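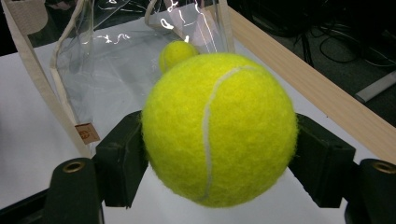
Blagoje Stan écrit, sous mon billet de décembre, que sa pince lâche tout ce qui est rond au bout de quelques semaines, qu'il a changé les doigts et que ça recommence. Il demande si c'est le ressort, et s'il faut renvoyer l'outil.

Je ne crois pas que ce soit le ressort. J'ai eu le même problème sur la mienne et je ne l'ai compris qu'en la démontant entièrement. Comme plusieurs personnes utilisent le même genre de montage, je décris ma façon de l'entretenir et de la régler. Ce n'est pas une notice, il y a sûrement mieux à faire à certains endroits.

Pour ceux qui arrivent ici directement : il s'agit d'une pince tenue à la main, avec une gâchette, deux doigts parallèles et une caméra qui regarde entre les doigts. On fait le geste soi-même, on enregistre, et le bras refait ensuite la prise avec des doigts identiques. L'intérêt tombe si la pince à main et celle du bras ne se comportent pas pareil. C'est pour cela que je passe plus de temps à la régler qu'à m'en servir, certaines semaines.

Le montage

La poignée et le mécanisme viennent de chez Tunavent. Je les ai achetés d'occasion à Damir Obradović, avec un carton de pièces dont une bonne partie ne va sur rien. Les doigts sont des blocs noirs, carrés, à face plate. Chacun travaille à côté d'un support arrondi, noir lui aussi, qui porte sur le dessus une bague couleur laiton. Le support du côté droit n'est pas d'origine. Le premier s'est fendu quand la pince est tombée de l'établi, et le remplaçant est un peu plus serré au montage.

Le nettoyage d'abord

C'est là que j'ai perdu du temps la première fois. La pince glissait sur les balles et j'ai tout de suite serré la précontrainte. Elle tenait mieux, la gâchette était devenue pénible, et deux semaines plus tard elle glissait de nouveau. Les doigts étaient simplement sales.

Une balle de tennis laisse de la peluche, en petite quantité, mais à chaque prise. Avec la poussière de la table, cela finit par faire un film sur la face de contact. On ne le voit pas bien sur du noir mat. Sur ma photo le doigt gauche a des éraflures et des points de poussière clairs, et à ce stade je ne m'inquiète pas encore. Le film, lui, se sent avec l'ongle.

Je passe un chiffon non pelucheux avec un peu d'alcool isopropylique, dans un seul sens, du fond vers la pointe. Je laisse sécher avant de refermer les doigts. J'ai essayé l'air comprimé et j'ai arrêté : il envoie la peluche vers les guidages, d'où elle ne ressort plus sans démontage. Pas de savon non plus, il reste toujours quelque chose. Blagoje, si vos doigts neufs ont tenu quelques semaines avant de lâcher, commencez par là.

Je nettoie toutes les 600 prises. Le chiffre vient de mon cahier, c'est le moment où je commençais à noter des balles qui tournent entre les doigts. Avec des objets lisses on peut attendre bien plus longtemps. Avec du carton, je n'en sais rien, je n'en fais presque pas.

Le parallélisme

Une balle pardonne beaucoup. Elle se place toute seule et on peut travailler longtemps avec des doigts qui ne sont plus parallèles sans s'en rendre compte. Le bras, lui, s'en rend compte, parce que ses doigts à lui sont restés droits et que la balle n'arrive plus au même endroit.

Mon contrôle est rudimentaire. Je ferme la pince sur une cale rectifiée de 8 mm, je la mets devant une lampe et je regarde s'il passe de la lumière d'un côté. S'il en passe à la pointe, les doigts s'ouvrent vers l'avant et la balle aura tendance à partir. S'il en passe au fond, ils pincent de la pointe et l'objet pivote. Je refais l'essai en tenant la pince à l'envers, le jeu ne se place pas au même endroit et on a parfois une surprise.

Pour corriger, je desserre les vis du doigt fautif d'un quart de tour, pas plus, je referme sur la cale en gardant la gâchette à fond, et je resserre en croisant. Il faut que quelqu'un tienne la gâchette ou la bloquer avec un collier. J'utilise un collier. La première fois j'ai voulu tout faire seul à deux mains et j'ai serré le doigt de travers.

J'ai aussi appris qu'il ne faut pas forcer sur ces vis. Elles prennent dans du plastique. Gorazd Janevski met une goutte de frein-filet faible, moi non, j'ai peur d'abîmer le support. Je trace plutôt un trait de feutre blanc sur la tête et sur le bloc avant chaque série, et je l'efface au nettoyage suivant. Si le trait est décalé, je refais le contrôle à la cale.

Les bagues

Je les vérifie sans rien démonter, en bougeant le doigt latéralement avec le pouce, pince entrouverte. Il doit y avoir un peu de mouvement, très peu, et le même des deux côtés. Quand un côté bouge franchement plus que l'autre, je sors le support.

À l'intérieur, j'enlève l'ancienne graisse avec un coton-tige et j'en remets une quantité minuscule. J'en mettais trop. Elle remontait, attrapait la peluche et formait une pâte grise qui freinait la fermeture. C'est probablement ce que Blagoje prend pour un ressort fatigué : la gâchette revient, mais le doigt traîne derrière. Pour faire la différence, il suffit d'actionner la pince à vide, lentement, puis de relâcher d'un coup. Un ressort mou donne un retour lent d'un bout à l'autre. Un guidage encrassé donne un retour qui accroche toujours au même endroit.

Ne pas mélanger les graisses. Le mécanisme était livré avec une graisse claire, j'avais complété avec celle de mon vélo, et le mélange avait durci pendant l'hiver dans l'atelier, qui n'est pas chauffé la nuit.

La précontrainte

En dernier seulement, quand les doigts sont propres, droits et que les guidages coulissent. Si on commence par elle, on compense tous les autres défauts et on ne sait plus où on en est.

Il y a une molette sous la poignée, avec des crans. D'origine elle était au cran 2. Je suis monté jusqu'au cran 8 à l'époque où je ne nettoyais pas, c'était absurde, j'avais mal à l'index en fin d'après-midi et les balles s'écrasaient au point que l'écartement mesuré n'avait plus de sens. Je travaille aujourd'hui au cran 6. Kiprono Kirui, qui a le même modèle, descend plus bas et dit que cela va très bien. Ses doigts sont recouverts d'un caoutchouc, pas les miens.

L'essai est toujours le même. Je prends une balle au milieu des faces, je la soulève juste au-dessus de la table et je reste là le temps de compter jusqu'à six. Je regarde la couture. Si elle se déplace par rapport aux doigts, la balle tourne, même quand elle ne tombe pas. Je trouve ce repère plus sûr que la sensation dans la main. Il faut la placer de façon que la ligne blanche passe bien en vue de la caméra, sinon on ne voit que du feutre et on ne peut rien dire. Ensuite je recommence avec la balle prise plus haut, puis plus bas.

Une balle neuve et une balle usée ne donnent pas le même résultat. Je garde la même pour l'essai et je ne la mets pas avec les autres. Je l'ai déjà perdue dans le sac une fois, et j'ai dû refaire une référence.

La table

Je travaille sur un plateau blanc bordé d'une planche de bois clair. La planche arrête les balles qui roulent de ce côté, et elle me sert aussi d'appui pour l'avant-bras quand je fais les prises basses. Le blanc a un défaut : sous un éclairage trop fort, le feutre jaune perd son relief à l'image et on distingue mal le bord de la balle. J'ai baissé la lampe et ajouté un calque devant. Le sac en plastique transparent continue de renvoyer des reflets, et je l'ai laissé. Le bras devra bien se débrouiller avec des reflets un jour ou l'autre.

Les anses du sac, en revanche, me posent un vrai problème de réglage. Quand j'approche la pince de ce côté, il arrive qu'une sangle passe entre un doigt et son support. Si on ferme à ce moment-là, le doigt se met de biais et il faut refaire toute la vérification à la cale. Je n'ai pas de bonne solution. Tihomir Dimitrov m'a conseillé un petit carénage imprimé, fixé sur le côté du support, et m'a envoyé un fichier. La pièce se monte, mais elle touche la bague en fin d'ouverture. Il faudrait l'entailler sur le dessus.

Ce que je note

Un cahier à spirale suffit. J'y mets le cran de la molette, l'état des traits de feutre, le nombre de prises depuis le dernier nettoyage et le côté qui a du jeu. J'avais commencé un tableau dans Clovau, abandonné : avec de la graisse sur les doigts je n'ai pas envie de toucher un clavier, et je finissais par remplir les lignes le soir, de mémoire. Le cahier est taché mais il est à jour.

La dernière ligne est du 3 mai 2019. Cran 6, doigts nettoyés, léger jeu à droite, essai à la balle correct en haut et au milieu, rotation faible en bas. J'ai laissé comme ça pour le moment. Le jeu à droite est celui du support de remplacement, je le surveille depuis que je l'ai posé et il n'augmente pas vite.

Blagoje, si après le nettoyage et le contrôle à la cale la pince lâche toujours, dites-moi à quel endroit de la course elle accroche et à quel cran vous êtes. Et regardez les têtes de vis avant de commander quoi que ce soit. J'ai encore dans le carton de Damir un support gauche qui n'a jamais été monté, je peux vous l'envoyer contre les frais de port.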